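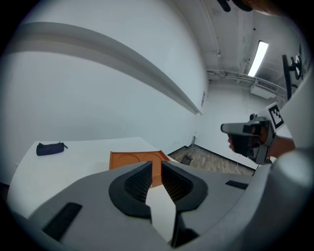

April, afternoon. Hum is back on the second interview mic, same as before the break. Swapped the cable first, no change, then swapped the mic with the host mic and the hum stayed on channel 2, so the mic is fine. Gain on 2 has to sit higher than on 1 to get the same level out of the same voice, and that makes everything worse. I went through four short XLR leads while testing and had to hunt for each one in a different drawer. They should live together in something small with a zipper. The navy pouch on the white table is about the right size for the adapters, but the leads would need something bigger. Bad one has red tape on both ends now. Please don't put it back in the drawer.

Channel 2

Took the lid off the Cirora mixer and reseated the ribbon. Hum dropped but did not go away. With the phone line unplugged from the hybrid it goes away completely, so there are probably two faults: a poor contact on the ribbon and a ground loop through the phone hybrid. Brayden thinks the hybrid is on a different outlet circuit from the rest of the rack. Have not traced it yet.

Tried the isolation transformer from the spares box in line with the hybrid return. Clean at normal levels. Some loss of low end on Liette's test call – she noticed it before I did. For call-in segments I can live with that. For the long interviews I would sooner fix the ground.

Left it in for tonight's show. Settings if anyone needs them: channel 2 trim at 11 o'clock, low cut on, hybrid return at minus 4.

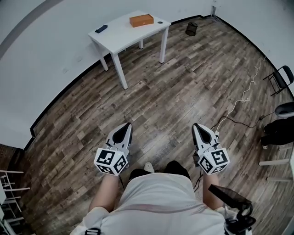
Archive transfers

Graziella brought in the box of reels from the old Lumstead Street studio. There are 30 of them, mostly the morning interview program, some with no dates on the box. Played the first two minutes of three. Two sound good. The third sheds oxide badly and I stopped it. Cleaned heads and guides afterward.

Order for transfer: labeled reels first, then the unlabeled ones, shedding ones last after Jocelyn has asked about baking. Each side runs around 30 minutes at 7.5 ips. File names go by box number, not by guest, until Mélanie has listened and confirmed who is speaking. She knows most of the voices.

To do

Trace outlet for hybrid (Brayden)
Order a second transformer
Splicing tape, the narrow kind
Ask Mélanie about the reel marked MacLeod, side B starts partway through a question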